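Preguntas frecuentes: presupuesto y planificación de un puesto de captura con pinzas de mano

Este documento responde a las consultas que recibe Clarkero antes de emitir una oferta. Se aplica a puestos de sobremesa con dos pinzas de mano. Los brazos robóticos se presupuestan aparte.

¿Qué incluye la partida básica?
Dos pinzas, el cableado de datos y alimentación, la mesa, la licencia de registro Pelo para un puesto y una jornada de puesta en marcha. No incluye el ordenador, los objetos de trabajo ni las horas de operador. Los objetos se olvidan con frecuencia en la primera versión del presupuesto.

¿Conviene comprar una sola pinza para empezar?
Depende de las tareas. Recoger y depositar piezas sueltas se puede hacer con una. Abrir y cerrar envases, sujetar y verter o doblar tejido exige dos. La segunda pinza comprada más tarde obliga a repetir la calibración del conjunto, que se factura como servicio independiente.

¿Cuánto cuesta el mantenimiento anual?
El contrato de Clarkero es de 673 euros por puesto y año. Cubre revisión de holguras, sustitución de las almohadillas de las mordazas y una calibración. Los cables no entran: se consideran consumible.

¿Por qué se tratan los cables como consumible?
El cable sale de la parte posterior de la pinza y acompaña cada giro de la muñeca del operador. La rotura aparece casi siempre en los primeros centímetros, junto al conector. Recomendamos pedir un juego de repuesto con la compra inicial y revisar el estado de la funda cada 100 horas de uso.

¿Qué plazo de entrega debo prever?
Trece semanas desde la firma del pedido para las pinzas; la mesa y la perfilería llegan antes. Si el ejercicio presupuestario cierra en julio, el pedido debe estar firmado en primavera. Los pedidos tramitados a través del distribuidor Dillow siguen el mismo plazo, con facturación en dos hitos.

¿Qué superficie de trabajo se recomienda?
Clara, mate y lisa. El color blanco o gris muy claro facilita separar el objeto del fondo. Con envases transparentes el contraste baja de todos modos, y conviene reservar tiempo para ajustar la iluminación antes de grabar en serie.

¿Qué instalación eléctrica hace falta?
Un circuito dedicado y tomas suficientes para todos los equipos, con margen para los cargadores. Una regleta en el suelo es admisible en la fase de pruebas. Para un puesto permanente aconsejamos canaleta y tomas fijas — el coste es bajo si se hace antes de montar la mesa, y considerable después.

¿Qué tareas sirven para dimensionar el puesto?
Las que requieren las dos manos y objetos con formas distintas. El tarro con tapa es la que usamos en las demostraciones previas a la compra: obliga a alternar un agarre lateral sobre un cuerpo cilíndrico con otro sobre una pieza plana, y pone a prueba la longitud libre de los cables.

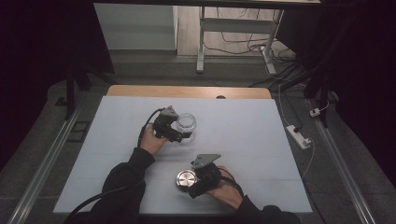
Una pinza junto al tarro de vidrio y la otra sobre la tapa metálica, con un operador a dos manos.

¿Cuántas horas de operador debo presupuestar?
Para una campaña piloto calculamos 96 horas, incluidas las repeticiones descartadas. Las pinzas pesan en la mano al cabo de un rato; los turnos largos sin pausa empeoran los datos y no reducen el coste.

¿Se puede alquilar antes de comprar?
Sí, por meses completos. La mitad de lo abonado se descuenta si la compra se formaliza durante el alquiler. La licencia Pelo se cobra íntegra en ambos casos.

¿Qué ocurre si cambio de proveedor de robots?
Los registros se exportan en formato abierto. La adaptación al brazo de destino es trabajo de ingeniería y debe figurar en una línea propia del presupuesto.

Comentarios (3)

Mélanie Turcotte
¿El juego de cables de repuesto es el mismo para la pinza izquierda y la derecha? En la oferta aparece una sola referencia.

Clarkero
Es la misma referencia. Cada juego trae dos cables.

Dalal Hamdan
Nosotros pasamos la regleta a canaleta con la mesa ya montada y hubo que desmontar media perfilería. Háganlo antes. Por lo demás, la entrega llegó un miércoles, dentro de plazo.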